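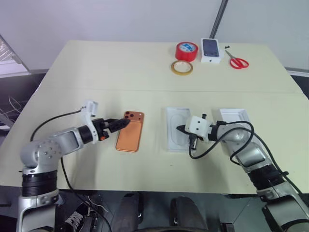 ¿Qué es la cuna de una caja de teléfono?
Es la bandeja moldeada que sujeta el aparato dentro del estuche, con un hueco que sigue su contorno.

Suele ser blanca, ligera y de vida pública brevísima: se admira dos segundos y pasa 7 años en un armario, «por si hay que devolverlo».
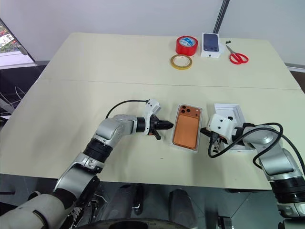 La costumbre manda colocar el teléfono antes de cerrar la tapa – Danica Kadrić, en su manual de embalaje, dedica 46 páginas al asunto – y guardar los cables aparte, donde ya no se encontrarán.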